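## Review: Emberg Compression Arm Sleeve

The Emberg sleeve is sold by Skullow for daytime management of mild to moderate swelling of the arm. Our fitting service reviewed it over 22 days with two clients, both of whom had worn compression garments before.

Sizing follows three measurements, taken at the wrist, forearm and upper arm. The chart is clear, although the printed leaflet is small and some users will need help reading it. 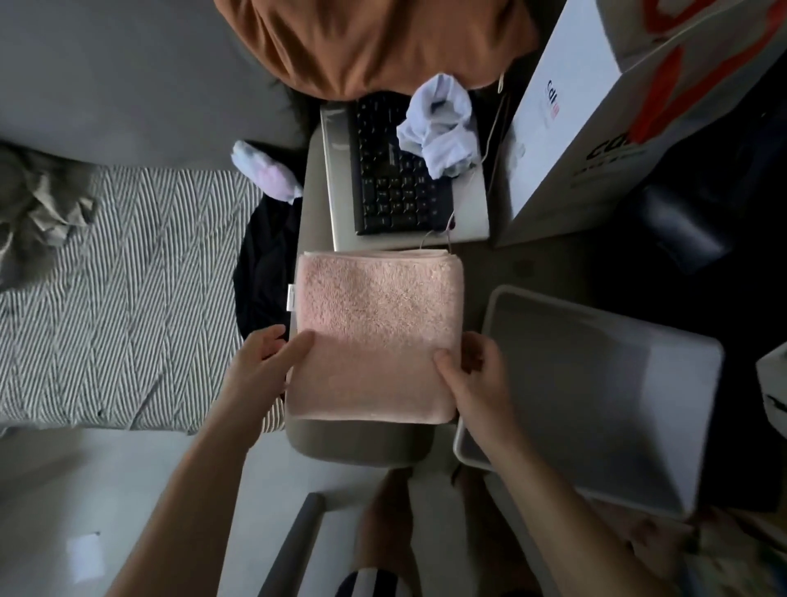

*Folding a pink terry towel.*

Mahnaz Jalali, the fitter in charge, found that the silicone band held its position through a full working day. One client reported mild itching at the band in the first week. The knit is firm – noticeably firmer than the Trivus sleeve we stocked previously – and putting it on

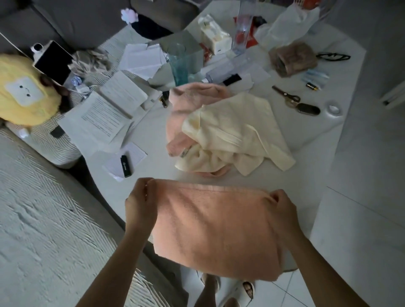
takes practice. Rubber gloves are recommended and are not included. The sleeve should be washed daily by hand, pressed in a towel and dried flat, away from direct heat.

At 200 dollars for a pair, the price is high. Kourosh Daneshvar of our Akbari branch notes that the seam at the elbow may trouble clients with sensitive skin, and we share that concern. A flat-seam version is expected in March.
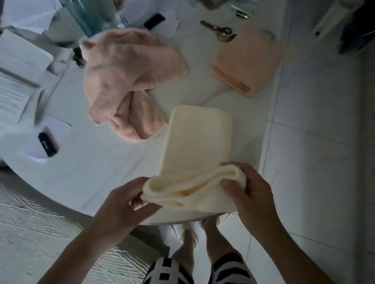 *A cream towel, partly folded.*

We rate the Emberg sleeve 3 out of 5. Clients should consult their therapist before changing garments. Exchanges are accepted within two weeks, provided the inner packaging is unopened.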